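People throw out desktop computers too early, and I think the main cause is that they have never had the side off one. A tower that takes four minutes to start gets called dead. It goes to the curb or into the closet, and the household buys a laptop that is sealed shut and will be slow in its turn.

I have been opening old office towers for a long time, first at Barrientos, where I worked in purchasing, and now at home in Lostedbridge. I am not a technician. What I know I learned by laying a case on its side, taking off the panel and looking.

Most of what you find in there is meant to come out. Business machines from the big makers were built so that one person could service a lot of them in a day. The drives sit in brackets that release by hand. The memory comes out with a clip at each end. Even the processor, the part people are most afraid of, is held down by a lever and a metal frame, and once those are up it lifts straight out.

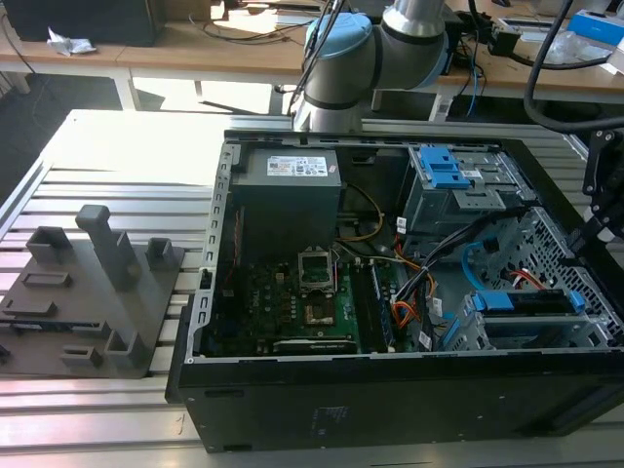 The color of the plastic helps too. On many of these machines, if a piece is blue, you are supposed to touch it. I wish more products had a rule that simple. My neighbor Olga Riquelme changed a drive last November with no help beyond me telling her to look for the colored clips, and she had never opened a computer before.

There are limits. I would leave the power supply closed, always. It can hold a charge after it is unplugged, and a replacement doesn't cost much. I would also be careful with an empty processor socket, which should never be touched with a finger or a rag. And some machines really are finished. If the board has failed on a tower that old, I take the drives and memory and recycle the rest.

Ximena Medina, my old manager, used to argue that the labor cost more than the machine was worth. In an office she was probably right. We retired 192 towers in one year, and paying someone to go through them would have been hard to defend. At home the sum is different. An evening and a used solid state drive will often give you 3 more years of email, bills and homework.

What I would like is for people to look before they decide. Unplug it, put it on a table with good light and take the panel off. If you still want to get rid of it after that, fine. Pull the drive first, though, as your tax returns are probably on it.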